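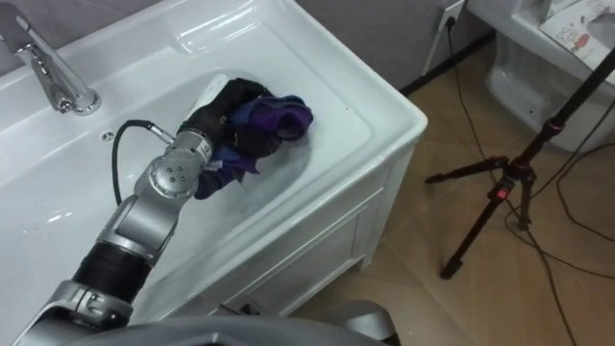
Jurnbridge Community Help – Household and Service Robotics – Teaching and Demonstration

Wiping a washbasin by remote control: should the operator record the whole task in one piece?

Posted by Ivars Toom, September 11, 2022

Our training centre in Jurnbridge is preparing demonstrations in which a robot arm cleans a bathroom washbasin with a cloth. The arm is controlled remotely by an operator, who sees the basin through the camera at the head of the robot. The basin is a deep white ceramic one with rounded inner walls, a wide rim and a single-lever tap at the back.

Operators have been instructed to record the task from beginning to end: take the cloth from the rim, wipe the bowl, return the cloth to the rim. Many recordings are spoiled in the last few seconds, usually when the cloth catches on the rim and slips from the fingers. Of the 1000 demonstrations recorded in July, we retained 866.

I should be grateful for guidance on two points. First, may the task be divided into shorter parts without harming the result? Secondly, is there an accepted way of marking the bowl so that the operator has something definite to wipe? At present the operators wipe a clean bowl, and each of them stops at a different moment.

Aigars Petrauskas

I supervised similar work at Kļaviņa, where the final collection amounted to 2972 demonstrations, and I would advise the following.

The task may be divided, provided that each part ends in a position from which the next can begin. We used three parts: collecting the cloth, wiping, and putting the cloth down. The second part should start with the cloth already held and the hand clear of the bowl. If the parts are joined later, the person reviewing them should check that the hand is at a similar height at each join. Where it is not, the robot tends to hesitate or to press the cloth against the wall of the basin.

On your second point, a clean bowl is a poor subject for teaching. The operator has no reason to go to one place before another, and the recordings will disagree with one another for that reason.
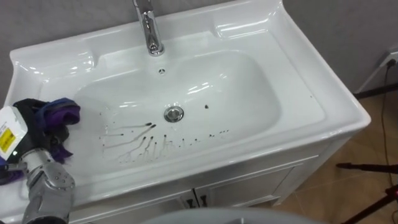
Dark marks on white ceramic are easily seen from the head camera, even under strong overhead lighting. The ceramic and the metal around the drain both reflect a good deal, and pale marks are lost in the glare. Vary the position of the marks from one recording to the next. Put some near the drain, some against the front wall and a few by themselves on the far side, or the robot will learn to wipe one area only.

Operators should also be told when the task is finished. Our written instruction was that wiping continued until no mark could be seen from the head camera, and that the hand was then lifted straight up before moving sideways. That last requirement reduced the number of dropped cloths considerably – the rim is where most of them are lost.

A dark cloth is acceptable, but it does not show clearly whether it has picked anything up. Reviewers should therefore judge the bowl and disregard the cloth.

Postar

We do ours in one piece and it is fine. Slow down at the rim. Folding the cloth before the start may help, although ours is usually in a bundle by the second pass.

Skerico

I agree with the advice on marking, with one reservation. Please do not discard every recording in which the cloth slips. If the operator recovers it and completes the wiping, the recording shows the robot how to deal with a common difficulty. We keep these in a separate folder and add them in small numbers, normally 100 at a time, so that the effect can be checked before more are included. Recordings in which the cloth falls to the floor are a different matter and should be left out.

It is also advisable to secure any cables beside the basin before the session begins, and to record the position of the head camera. Ours was moved slightly between two sessions, and the earlier demonstrations had to be reviewed again.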